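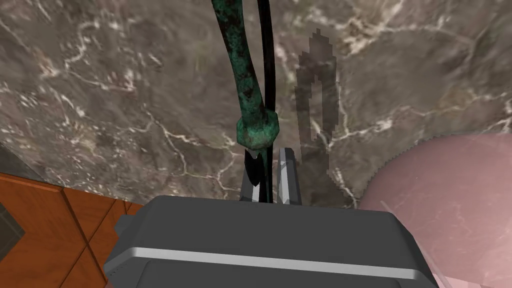 Woltton House Assisted Living - Resident Equipment Desk

Last updated: June

Section 3. Setting up the Vendis call system in a resident's room

For care staff and night leads. Do this before the resident moves in, not the same afternoon with the family standing there holding boxes. Allow one shift if you've never done it. Faster after that.

Old Strand units are still in the Darkach wing. This section doesn't cover them. Strand steps are in the back of the red binder.

What you need

Room unit (the white box), wall bracket, four screws in the little bag
One pendant, with neck cord AND wrist strap
Bathroom pull cord, if the room doesn't already have one fitted
Charger base for the pendant
Room card from the front office - name, room number, any hearing or hand problems noted
A second person for the test. Can be anyone with a floor pager.

Check the bag before you go up. The screws go missing.

3.1 Room unit

1. Pick the wall by the head of the bed. Resident has to be able to reach it lying down, so lie down and try it. Shoes off please.
2. Bracket up first, arrow pointing to the ceiling. Maintenance drills, you don't. Put in the request a day ahead.
3. Slide the unit down on to the bracket till it clicks.
4. Plug in. Use the outlet with the orange plate, never a power strip.
5. Wait. Light goes red, then amber, then steady green. Don't press anything while it's amber.
6. Still amber after you've made the bed and come back? Unplug, count to ten, plug in again. Once only. If it does it twice call the desk.

Note: blinking green is not the same as steady green. Blinking green means it has power but hasn't found the floor station. Calls will NOT go through.

CAUTION: Do not run the cable behind a bed that raises and lowers. The frame will pinch it. Clip it along the baseboard.

3.2 Pendant

1. Set the pendant on the charger base, button facing up. New ones come nearly flat.
2. Leave it until the room unit shows 95 or better on the battery screen. It can sit there a long time at 95 and not move, that's fine, you can go ahead.
3. Hold down MENU on the room unit until you hear two beeps.
4. Press the pendant button once. Just once. Three beeps back means it's paired.
5. One long beep means it didn't take. Start over from 3.
6. Write the room number on the back label in marker. Not the name - pendants get reused and we had two Dorothys.

Neck or wrist? Ask the resident. Go with what they'll wear. Anyone with a note on the room card about confusion at night gets the wrist strap unless the nurse says otherwise. Neck cords have a breakaway clip. Tug it before you hand it over, it should pop open with a light pull. If it doesn't, bin it and get another. Don't knot a broken one back together.

CAUTION: Never replace the neck cord with ribbon, yarn, a lanyard or a necklace from home. Families like to do this. Say no nicely and let the desk know.

Pendants are ok in the shower. Not ok in the laundry. Check robe pockets.

3.3 Bathroom cord

Most rooms have one already. If so skip to step 3.

1. Request goes to maintenance on the blue form. Tick "ceiling" or "wall."
2. When it's up, check the cord hangs free. Not looped over the grab bar, not tied up out of the way of the mop. Housekeeping has been told but check anyway.
3. The bottom of the cord should be reachable from the floor. Sit on the floor and try.
4. On the room unit: MENU, then ADD, then pull the cord. Three beeps, same as the pendant.
5. Reset by pushing the button on the cord box. The room unit can't reset a bathroom call. Somebody has to walk in there.

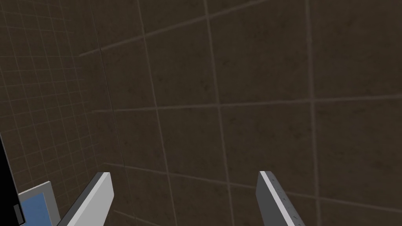

Fig. 3b - Tiled walls, large tile and small tile.

Tile walls: no adhesive hooks for the cord box. Screws and plugs only, and only maintenance. If a tile cracks stop and report it, don't caulk over.

3.4 Entering the resident

1. At the floor station press ROOMS, then NEW.
2. Key in the room number. Then the resident's name as it is on the room card, last name first.
3. Call priority: leave on NORMAL unless the nurse has written otherwise on the card.
4. Volume. Goes up to 10. Start at 5. Hearing aid users often want it lower then you'd think, so ask.
5. Voice reply ON or OFF. Some residents get a fright when the wall talks. OFF is fine, staff just go to the room.
6. SAVE. If you walk away without pressing SAVE it drops the lot after a minute and you get to do it again.

The log holds the last 200 calls for the whole floor, then it starts writing over the oldest. Night lead prints it at 6 a.m. and puts it in the tray. If you need to look into a missed call, print it right then, don't wait for morning.

3.5 The test

Don't skip this. A room is not ready until the test is signed off.

1. Helper takes a pager and goes to the far end of the hall. Not outside the door.
2. Press the pendant while sitting on the bed. Helper should get room number and BED.
3. Reset.
4. Press the pendant from the bathroom, door shut. Same result.
5. Reset.
6. Pull the bathroom cord. Helper gets room number and BATH, and the faster tone.
7. Reset at the cord box.
8. Press the big button on the room unit itself. Reset.
9. Both sign the card. Time and initials.

Wrong room number on the pager = the pendant is still paired to its last room. Go back to 3.2 and hold MENU for longer this time, until the screen says CLEAR, then pair again.

3.6 Showing the resident

Let them press it. Twice, three times, as many as they like. Tell them they can't wear it out and they're not bothering anyone. Then go away, have them call from the chair, and have someone answer the way we'd really answer it. Residents who have done it once for real tend to use it when they need it.

Leave the large print card on the nightstand. Spares in the front office, Spanish ones too.

If family is there show them also. Point out that the room unit is not a phone, and can't be unplugged for the lamp.

3.7 Quick fixes

Unit beeping every minute: pendant battery low. Put it on the base, give resident a loaner.
Screen blank but light on: press any key, it's asleep.
Code 757: lost the floor station. Check the station is switched on first. If other rooms on the hall show it too, start hourly room checks and call the desk, any hour.
Pendant light stays on: button stuck. Wipe it with a damp cloth. Hand lotion usually. No bleach wipes on the button.
Calls going to the wrong floor: don't try to fix, call.

CAUTION: any room with no working call system goes on hourly checks from that moment. Write it on the board. Applys to days as well as nights.

3.8 When a resident moves out

Pendant, charger and both straps come back to the desk in one bag, room number on the bag. Room unit stays on the wall. Delete the name at the floor station (ROOMS, EDIT, REMOVE) the same day. Throw out the used neck cord.

Moving rooms in the building counts as a move out and a move in. Do all of it again including the test.

Next: Section 4, Door sensors and chair pads

Questions about this section: Amerley Sulemana, Resident Equipment Desk | © Woltton House Assisted Living | Back to top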